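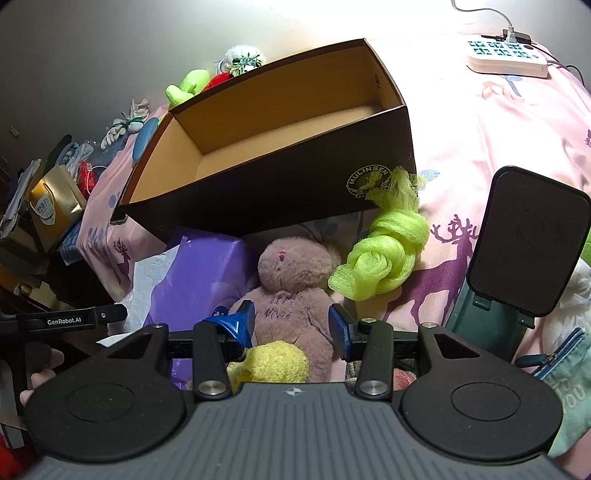 Hanging and Care > Stretched Canvas

4. Hanging the canvas

Gilladura stretched canvases ship with two D-rings, a length of coated wire and two wall hooks. The steps below apply to canvases up to 1000 mm on the long side. For larger sizes, see section 5.

1. Leave the canvas in its carton for 24 hours in the room where it will hang. Keep the carton flat.

2. Open the carton along the taped edge. Lift the canvas out by the stretcher bars. Do not press on the back of the cloth.

3. Screw one D-ring into each side bar, 90 mm below the top bar. Angle the rings slightly inward.

4. Thread the wire through both rings and wrap each end back on itself five times. Leave enough slack for the wire to rise 67 mm at its center when pulled up by hand.

5. Mark the wall. The two hooks sit level with each other, spaced one third of the canvas width apart.

6. Fix the hooks. Use the supplied pins on drywall or plaster. Brick and concrete need a masonry plug (not supplied).

7. Hang the wire over both hooks and check the top bar with a level.

Note: The Nodetti series has a deeper bar. Use the long screws from bag B.

Note: If the cloth is slack after hanging, take the canvas down and tap each corner key in a little at a time. Stop when the surface is even. Keys driven too far will split the corner joint.

CAUTION: Oil paint stays soft under the surface for months. Do not varnish, wrap in plastic or stack face to face until the date on the back label.

CAUTION: Keep the canvas away from radiators, fireplaces and direct sun - heat on one side warps the bars.

Replacement hanging kit: part 968. Order with the series name and the canvas size.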